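Posted 2021-07-19 by Urszula Dudek

Can a machine tidy up after me yet?

I have been asking this since I was small enough to be told off for leaving Lego on the stairs, and I've spent a good part of this year finding out. My friend Sawsan Boutros works on robot arms at a small outfit called Vasasden, in Stestlow, and she lets me come and watch (and ask far too many questions!).

What I love is how ordinary the jobs are. Put the box on the shelf. Put the lid on the tub. In January the arm could manage a folded tea towel if you gave it 5 minutes and didn't breathe on the table. Now they're on to boxes, and boxes are brilliant, because you and I never think about them at all.

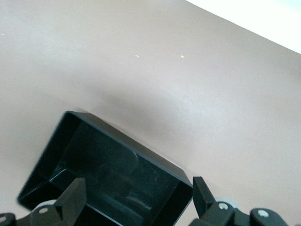
The gripper's own view of an open black box, one finger either side.

Glossy black plastic is a pig of a thing for a camera. It picks up reflections from all over the room, so the software has to work out which edges belong to the box and which are just shine. Then there's the thin wall: squeeze too hard and it bends, too softly and it slips. Sawsan's team logged 257 tries at box jobs last month and I'd have happily sat through every one.

So, chores? On a clear table with things it has met before, yes, I think we're getting there, and it's a joy to see. My kitchen drawer is another matter. There must be 1,000 things in it and half of them are tangled in string. I'd still give it a go tomorrow if they'd lend me the arm.

Next time: Ongart, and a machine that sorts socks.

Last updated: 2 days after posting, spelling fixed

Contact Urszula | © Urszula Dudek | Back to top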